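The Long Walk to the Garage

Carrying a tray through a house sounds like the easy part of housework. A skeptic spent a while watching a machine try it in simulation.

My mother had a rule that no one in our house went up the stairs empty-handed. There was always something on the bottom step waiting for a ride: folded towels, a library book, one shoe. I thought of her often at Hilik, a small company on the second floor of a former carpet showroom in Kakville, where eight people are trying to teach a two-armed robot to take something from one part of a house to another.

That is the whole job. No folding, no cooking, no fishing hair out of the shower drain. Pick up the tray, go somewhere else in the house, put down the tray.

I went in with a bad attitude, and I should admit it up front. I have been reading about the household robot since I was old enough to be asked to set the table. I have sat through demonstrations where a machine poured a glass of juice and the audience clapped as if it had delivered a baby. In all that time the only robot that has done any work in my home is a vacuum, and it spends part of every week stuck under the same radiator.

Hilik's people are used to visitors like me. Hauwa Tijani, who runs the home program, gave me coffee and a chair and turned a monitor in my direction. Most of their work happens in simulation, in rendered houses where a dropped tray costs nothing and the same hallway can be walked over and over by a robot that never needs charging. The view comes from the robot, so you see what it would see, with its own two arms reaching up from the bottom of the screen.

Doors came first. I had assumed a doorway was a hole you went through. For a machine with its elbows out it is a width, a threshold, and a slab of wood that might be anywhere along its swing. Even with the door standing wide open, both arms have to fit between the jambs, and they have to fit again on the way back with something in them.

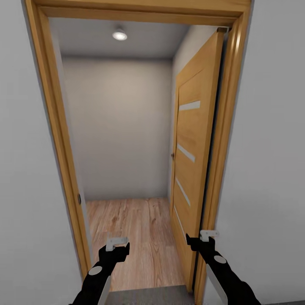 What counts as a chore

The trade likes to talk in tasks. A task has a start, an end and a success rate, and you can put it on a slide. People who keep house don't think this way. Clearing the table runs into wiping the table, which runs into noticing that the salt is empty, which runs into writing "salt" on the back of an envelope. Where in there would you hand over to a robot, and would it be less trouble than finishing the thing yourself?

Tijani's answer is that carrying is the piece common to nearly all of it. Laundry is carrying. Groceries are carrying. Putting the toys away is carrying plus regret. If a robot could be trusted to move a tray from the room where it is to the room where it belongs, she argued, the rest could be added on a bit at a time.

It's a fair argument. I have also heard it before, with "grasping" in the place of "carrying," and before that with "seeing." Each was going to be the piece that unlocked the others. Each did get better, a great deal better, and the dishes are still in my sink.

What struck me on the monitor was how much of a house is a trap. Take glass. A person standing inside a pair of glass doors knows without thinking that the lawn is out there and the floor is in here. A camera gets the planks at its feet and the grass beyond in one picture, both perfectly clear, and something has to tell the machine that the way between them is shut.
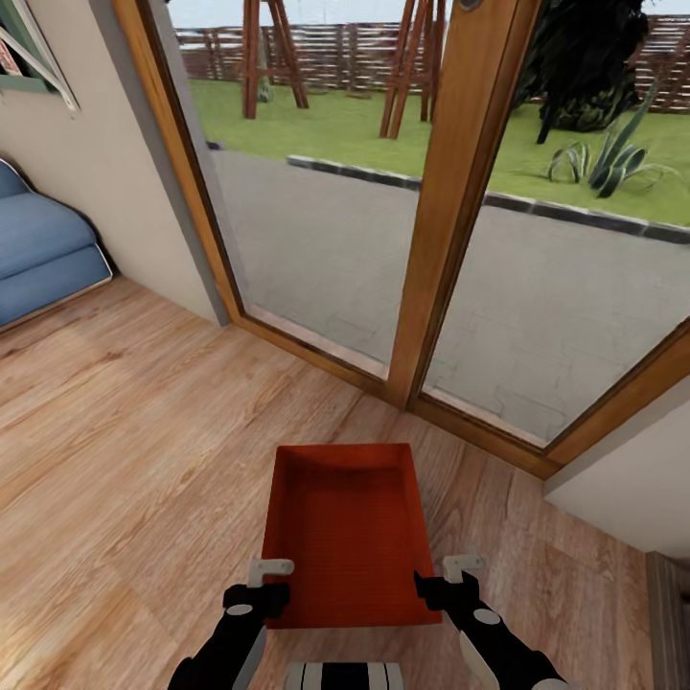
I asked how often the robot got that sort of thing wrong. In the simulated houses, Tijani said, it now finished the full trip in most of its attempts. On real hardware, in the mock apartment downstairs, the best stretch so far was five clean trips in a row. Then a person moved a chair.

She told me this without wincing, and I liked her for it. A different company would have shown me the five.

The mock apartment deserves a word. It has a kitchen with no water and a bedroom with a mattress still in its plastic. The real robot was there on the afternoon I visited, parked against a wall with a cable running into its back and a panel off. It had been due to walk for me at two. At three it was due to walk at four. I don't hold this against anyone, but I've been to a lot of these places, and I have spent much more time looking at robots being fixed than at robots working.

Two hands, both full

There is a cruel little problem at the center of all this, and it took me most of a day to see it. The robot holds its tray with both grippers, one on each side. It's the sensible way to hold a tray. It's how I hold one. But a robot with both grippers on a tray has no gripper left for a doorknob.

You and I have ways around that. We use an elbow or a hip. We hook the door with a foot, rest the tray on one forearm, or yell for somebody. The robot can put the tray down, open the door, come back, pick up the tray and go through, and it can be programmed to do just that. I watched a run of it. In the time it took, my mother would have had the towels away and started on supper.

Then there are mirrors. One of the houses in Hilik's set has a tall one at the far end of the hall, past a bench and a wall that says "Welcome HOME" in teal letters. Walk toward it and a dark figure shows up in the glass with something small and red beside it. A toddler works this out eventually. So do some dogs. For the software it's one more thing that has to be handled, and after it there will be a chrome toaster. 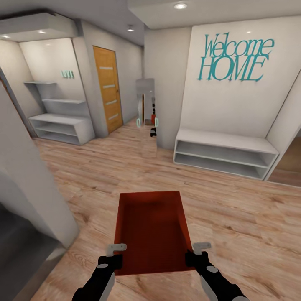
Funmilayo Nnaji thinks I am looking at the wrong end of it. She said that people in my line always compare the machine with a healthy adult in a hurry, when the fair comparison, for a lot of households, is with the tray not getting moved at all. Her own father had stopped carrying anything after his second fall. He would have waited as long as it took, she told me, and if the thing had to set the tray down at every door in the house he would have been glad of the company.

I've turned that over a good deal since. It's the best case for these machines I have heard, and it's a case for a slow robot that works, every day, around an unsteady man. That last part is where I get stuck. A robot that manages most of its trips is a marvel in a lab. In a narrow hallway with someone who can't step out of the way, the trips it doesn't manage are the only ones that matter.

So who is buying? Mostly warehouses, and even there the news is mixed. I called Ayodele Chukwu, a shift supervisor at Rurkach, a parts distributor that tried a two-armed carrier from another supplier on its floor. The trial was meant to last 13 weeks. They kept it going to the end, he said, and it did move totes from one bench to another, on a flat floor, with lines painted for it and no doors. It needed a person nearby for whatever it couldn't make sense of. When the trial was over they bought a conveyor.

Chukwu wasn't bitter. He said the crew had been fond of it and had put a hat on it. But a conveyor does one thing, he doesn't have to think about it, and it was paid for out of the regular budget.

A house has no room for a conveyor, which is why the home people keep going. The last route I watched at Hilik ended in what I took for a garage, plain gray walls and a concrete-looking floor with a red coupe parked across it. All those doors and corners, and then finally the easiest floor in the building, nothing to trip on, and the robot facing the side of a car with an orange tray held out in front of it. I waited for it to do something about the trunk. Opening the trunk, Tijani said, was a separate project. 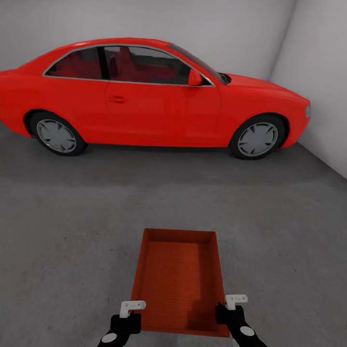

Tobiloba Fashola
Contributing writer, Work and Home

A separate project. I wrote it down and underlined it, and I've been hearing it ever since in every other claim about what these machines will be doing for us soon. The tray is one project. The door is another, the trunk another, and the stairs, which Hilik hasn't touched, are a whole department.

Tijani wants a robot in three real homes by next August, with an engineer present at all times. I asked whether an engineer in the living room didn't rather defeat the purpose. She said the engineer would be there to learn. I said I hoped the engineer would at least take something upstairs on the way.

She laughed, and then she asked me what I would want it to do, if it came to my place. I had no good answer ready. The radiator, I said. It could get the vacuum out from under the radiator.

She wrote that down.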